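Arudville Home Forum > Textiles and Soft Furnishings > Cushion covers with fringe — wash or spot clean?

111 views, 6 replies

dravstead_den
Posted in July

I have a white square cushion that lives on the round gray armchair in our guest room. It has black dashes all over the face and a fringe on two edges, and the white has gone dull. There is no care label. The seller's page only says "decorative use."

The chair sits by the radiator and the cushion gets dust from there. I vacuum it with the brush attachment but that pulls at the fringe and I end up with loose threads on the carpet. I would like to wash it properly once and then go back to light cleaning.
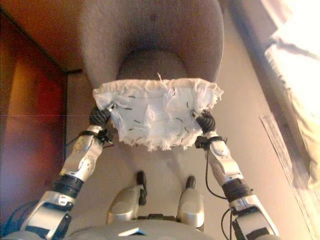

The other thing is that I don't know what the fiber is. It could be cotton, it could be acrylic. I bought it with a bed throw from the same shop and the throw went through the machine without a problem, but the throw has no fringe and no black on it. My main worry is the black bleeding into the white.

lintroller458
Reply 1

Test the black first. Wet a cotton swab with cool water and a drop of the detergent you plan to use, hold it on one of the dashes for a minute, then look at the swab. If it comes away gray, don't wash it at all. Take it to a cleaner.

If the swab is clean, use a mesh bag and a cold delicate cycle. I have done this with fringed covers for years. Does yours have a zipper?

dravstead_den
Reply 2

There is a hidden zipper on the bottom seam. The insert comes out. I'll do the swab test tonight.

hem_and_haw
Reply 3

I disagree with the machine, mesh bag or no mesh bag. The bag keeps the fringe from catching on the drum. It does nothing about the fringe tangling with itself, and a white fringe that has felted together can't be combed out again. I lost a Viltunach cover that way on a cold delicate cycle.

Hand wash in the sink. My order of work:

1. Remove the insert and close the zipper.

2. Shake the cover outdoors, holding it by two corners so the fringe hangs free. Snip any long loose threads with small scissors. Do not pull them.
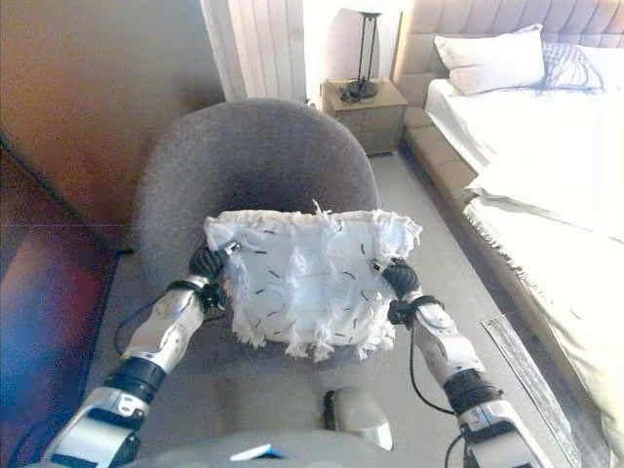
3. Fill the sink with cool water and a little wool detergent. Push the cover under and leave it for ten minutes. Don't rub the face.

4. Drain, refill, and rinse until there are no suds. Press the water out against the side of the sink.

5. Roll it in a towel, then unroll it and lay it flat on a dry one. Straighten the fringe with your fingers while it is wet.

6. Dry it flat, away from the radiator. Fast heat on one side will pull it out of shape.

lintroller458
Reply 4

Ten minutes is too long if there is any doubt about the black. Three is plenty. And a machine rinse gets more detergent out than a sink does — leftover detergent is what makes white fabric go yellow. My Ansari washer spins at 3000 according to the panel, so I do turn the spin off for anything with a trim. Maybe yours got spun.

hem_and_haw
Reply 5

Mine was not spun. I'll give you the shorter soak. 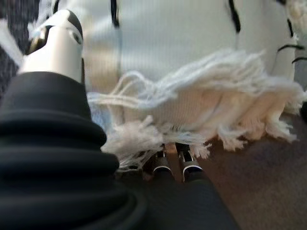 For drying, I use a clean towel over a rack and turn the cover every few hours. It takes most of a day in summer and longer in winter. A thick fringe of tassels along a fine ribbed knit holds more water than the knit does, so feel the tassels before you put the insert back in. If they are still cool to the touch they are still damp. Check the ends of any black threads at the same time, where they lie against the white, and put a dry white cloth under them if you are at all unsure.

Don't hang it by the fringe edge. The weight of the water goes into the stitching.

dravstead_den
Reply 6

Swab test was clean on three different dashes, one near each corner I could reach and one in the middle. I'm going with the sink, three minutes, cool water. I have some wool detergent left from sweaters.

I may still try the machine on the next one if I can find a second cover at the same price. Will post again once it's dry.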